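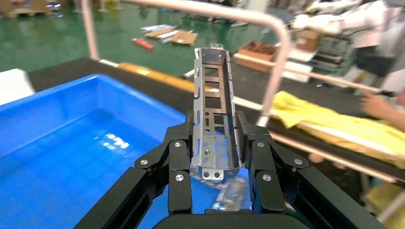

Zameck magnesium tablets: change of salt and new label wording

From March the Zameck magnesium tablet will be made with magnesium citrate in place of magnesium oxide. The name and the outer carton stay the same. The ingredients list, the nutrition panel and the directions for use all change, and customers who have taken the tablet for some time should read the new panel before opening the first pack. The old and new tablets are not equivalent one for one.

This item sets out what the figures on the new label mean. It was prepared by Shanti Shakya in the technical office at Wikel and checked against the final specification by Mariann Oláh.

Weight of salt and weight of magnesium

Magnesium is not put into tablets as the metal. It is supplied as a compound, and only part of the weight of that compound is magnesium. The remainder is whatever the magnesium is bound to: oxygen in the oxide, citric acid in the citrate, and so on. A label can therefore carry two quite different weights, both correct.

Each new tablet contains 711 mg of magnesium citrate. The grade used is the anhydrous tri-magnesium form, which is a little over 16 per cent magnesium by weight. This gives 115 mg of magnesium per tablet. The second figure is the one that matters when comparing products or adding up a daily intake, and it is the one printed in the nutrition panel beside the percentage of the reference value.

The first figure appears only in the ingredients text on the side of the carton. We considered leaving it off. It has been kept for the benefit of pharmacists and dietitians who ask for it, and because customer services were already asked for the equivalent figure on the old tablet several times a month.

Magnesium oxide is roughly three-fifths magnesium by weight, so a small tablet can carry a high dose on paper. Citrate is bulkier for the same amount of magnesium. The new tablet is longer than the old one and has a score line across the middle. It may be halved along the line. It should not be crushed, as the coating is there partly to mask the sour taste.

Why the salt was changed

Oxide is poorly soluble in water. It does react with stomach acid, and some of the magnesium is released in that way, but the fraction taken up is generally found to be lower than for the citrate. How much lower depends on the study, the dose given, the method of measurement and the person. Published comparisons do not agree closely enough for us to print a ratio, and we do not intend to do so. Distributors are asked not to use phrases such as "twice the absorption" in their own listings for the product.

There was also a supply reason. Wurer, from whom the oxide was bought, gave notice that the granulated grade would be withdrawn. The powder grade remains available but does not flow well on our press and gave tablets that varied too much in weight during trials. The citrate is supplied by the same company as a granule and runs without difficulty at normal press speed.

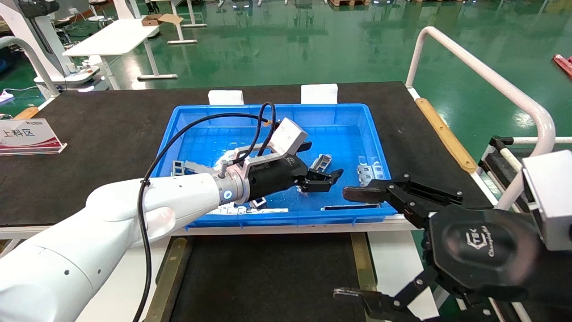
The remaining ingredients are a bulking agent (microcrystalline cellulose), an anti-caking agent (magnesium stearate) and the coating. Magnesium stearate does contain magnesium, but the quantity is too small to affect the declared figure and it is not counted. The old tablet contained maltodextrin. The new one does not.

Hydrated and anhydrous citrate

Some readers will have seen other citrate products where the arithmetic does not match the percentage given above. There are several explanations that do not involve an error on the label.

Magnesium citrate exists in more than one form. The tri-magnesium salt can be anhydrous or can hold water in the crystal, and the water adds weight without adding magnesium. There is also a mono-magnesium salt with a lower magnesium content again. A label that says only "magnesium citrate" does not tell you which is meant. Where the nutrition panel gives an amount of magnesium, use that and disregard the weight of the salt.

A further case is the blended or "buffered" product, in which oxide is mixed with citrate to raise the magnesium figure without enlarging the tablet. This is permitted provided that both appear in the ingredients, in descending order of weight. If a small capsule described as citrate declares a large amount of magnesium, it is worth checking the list for oxide. Zameck contains no oxide in the new version.

Directions for use

The new directions are as follows.

Adults: take 2 tablets daily with food, preferably one in the morning and one in the evening. Swallow with water. Do not exceed the stated dose.

This provides 230 mg of magnesium, or 61 per cent of the reference value of 375 mg used on food labels. The reference value is a single figure for adults adopted for labelling. It is not a target for the supplement alone, as most people obtain a good part of their magnesium from cereals, nuts, pulses and green vegetables.

Dividing the dose is preferred for two reasons. The proportion absorbed tends to fall as the single dose rises, and unabsorbed magnesium salts draw water into the bowel. Loose stools are the most common complaint with any magnesium supplement and are more likely when the whole day's amount is taken at once on an empty stomach. Customers who notice this should reduce to one tablet or stop.

Who should ask first

The advisory panel on the leaflet has been rewritten. The old text said "consult your doctor if taking medication", which was accurate but too general to be of use. The new text names the main groups.

Anyone with reduced kidney function should not take the product unless a doctor has agreed to it. Healthy kidneys clear surplus magnesium. Where they cannot, it may build up in the blood.

Magnesium can bind to certain medicines in the gut and reduce the amount absorbed. These include some antibiotics (tetracyclines and quinolones), levothyroxine, and the bisphosphonates used in osteoporosis. The usual remedy is to separate the doses by several hours, but the interval differs between medicines, and the pharmacist who dispensed the medicine should be asked for the right one. We have not printed a single interval on the leaflet.

Antacids and some laxatives also contain magnesium, at times in larger amounts than a supplement. These should be counted in the daily total.

The tablet is not intended for children. Pregnant and breastfeeding women should speak to a midwife or doctor before use.

Testing

Each batch is tested for magnesium content, tablet weight, disintegration time and heavy metals. Magnesium, lead, cadmium, arsenic and mercury are measured by the Begović laboratory on samples drawn from the beginning, middle and end of the run. Weight and disintegration are checked on site by Jenő Hegedűs and his section.

The declared value is an average. Individual tablets vary slightly around it, and the rules for food supplements allow for this. Trial batches of the new tablet stayed well inside our own limits, which are tighter than the allowance.

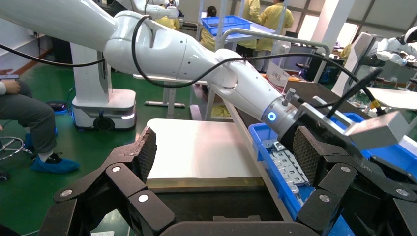

Last updated: January 2021

Disintegration was the one test that needed work. The first trial coating was too thick and the tablets were slow to break up in water at body temperature. The coating was thinned and the compression force lowered slightly, after which all samples passed. The tablet is marginally softer as a result. Some dust at the bottom of a blister pocket is normal and does not affect the dose in any way that matters.

Storage and pack

The citrate takes up moisture from the air more readily than the oxide did. For this reason the tub has been discontinued and the product will be sold only in blister strips of 7 tablets. Tablets should be left in the strip until they are taken. Weekly pill organisers are not recommended in a bathroom or near a kettle, where the tablets may develop a mottled surface.

Store below 25 °C in a dry place. The strip is aluminium on both faces and cannot be seen through, so the best-before date is printed on each strip as well as on the carton.

Remaining stock of the old tablet

Oxide tablets already with distributors may be sold until their best-before date. They are unaffected by anything in this item and should be taken according to the label on their own pack. The old and new products should not be put side by side under one listing, as the directions differ. A separate product code has been issued for the citrate version, and Emiliano Quintana in distributor support can supply it along with the artwork and the full specification sheet.

Customers who have both versions at home are advised to finish one before starting the other. The daily dose of one should not be added to the daily dose of the other.

Questions received so far

Is the new tablet suitable for vegans? Yes. The magnesium stearate is of vegetable origin, as it was before, and the coating contains no shellac or gelatine.

Does it contain citrus fruit? No. The citric acid is made by fermentation. It may still be confused with citrus by readers of the ingredients list, and customer services have a short standard reply.

Will there be a powder? A powder for dissolving in water is under study by Andor Magyar. The sour taste is harder to cover without a coating, and no decision has been taken on sweetener. Nothing will be added to the price list this spring.

Can the tablet be taken with calcium? It can, although large doses of calcium taken at the same moment may compete for uptake. Taking them at different meals avoids the question.

Has the price changed? The trade price per carton is unchanged for existing orders. Revised terms for orders placed from March are on the distributor price sheet.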